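4.2 Vorführung der Simulationsumgebung am Tag der offenen Tür

Die in Abschnitt 3 beschriebene Umgebung wurde im Januar am Standort Skotden erstmals vor Publikum betrieben. Zugelassen waren Gruppen von höchstens 13 Personen, jede Vorführung dauerte sechs Minuten. Gerechnet wurde lokal auf einem Arbeitsplatzrechner, die Darstellung lief über den Viewer Muvovix auf zwei Bildschirmen. Der linke zeigte die Übersicht mit beiden Armen des Modells, der rechte die Nahansicht am Greifer.

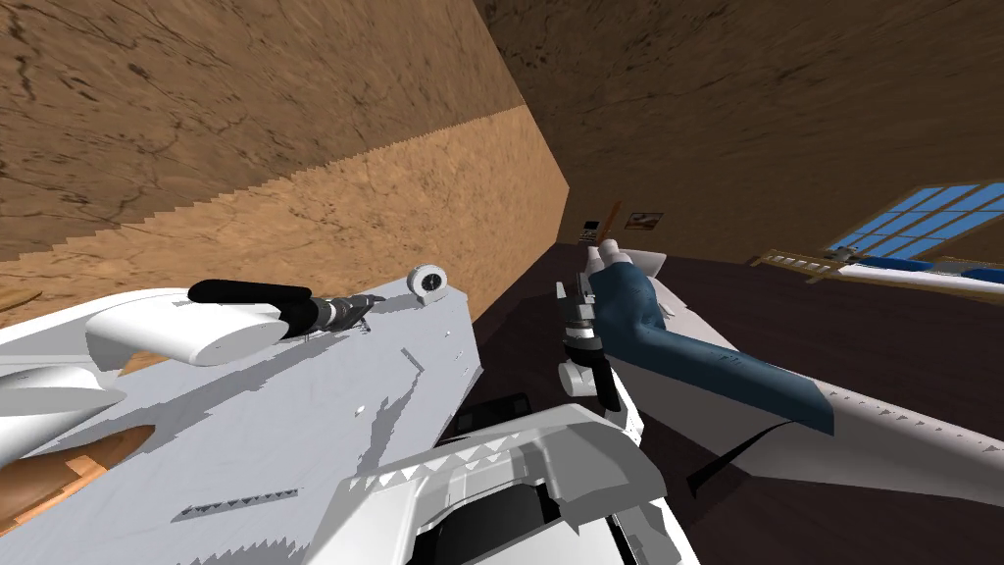
Die Besucher konnten zwischen den beiden Ansichten wählen, griffen aber nicht in die Steuerung ein. Diese lag durchgehend beim Planer Kyei, dessen Parameter gegenüber den Laborversuchen nicht verändert wurden. Vorab waren 2000 Startzustände erzeugt worden. Daraus wurden 600 für den Vorführbetrieb freigegeben – die übrigen enthielten Durchdringungen zwischen Objekt und Boden oder lagen außerhalb des Arbeitsraums.

Als Greifobjekt diente unter anderem eine Lampe mit kegelförmigem Schirm und gedrechseltem Holzfuß. Für die Planung ist sie ungünstig: Der Schirm verjüngt sich zu einem Ende hin, an der weiten Öffnung sitzt ein kantiger Metallrahmen mit dünnen Streben. Das Kollisionsmodell bildet den Schirm als geschlossenen Kegelstumpf ab, die Streben bleiben unberücksichtigt. Abb. 7 zeigt die Lampe zwischen den beiden Fingern des Greifers. Wand- und Bodentexturen stammen aus dem Satz Inirow und wurden unverändert übernommen.

Abb. 7: Lampenschirm zwischen den Greiferfingern, Nahansicht (Simulation).
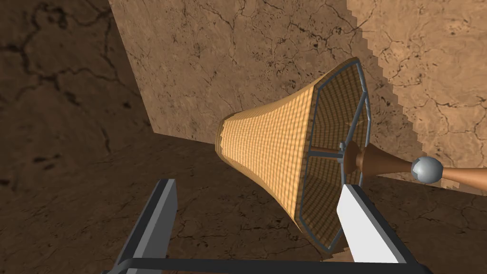
4.3 Rückmeldungen der Besucher

Die Fragen wurden vom Standpersonal stichwortartig notiert und nachträglich gruppiert. Am häufigsten ging es um die Übertragbarkeit auf reale Hardware, seltener um Rechenzeit und Bildqualität. Eine quantitative Auswertung war nicht vorgesehen – die Notizen sind dafür zu uneinheitlich.

Rubrik: Robotik & Simulation | Forschungsberichte
Kontakt | Impressum | © Skotden | Nach oben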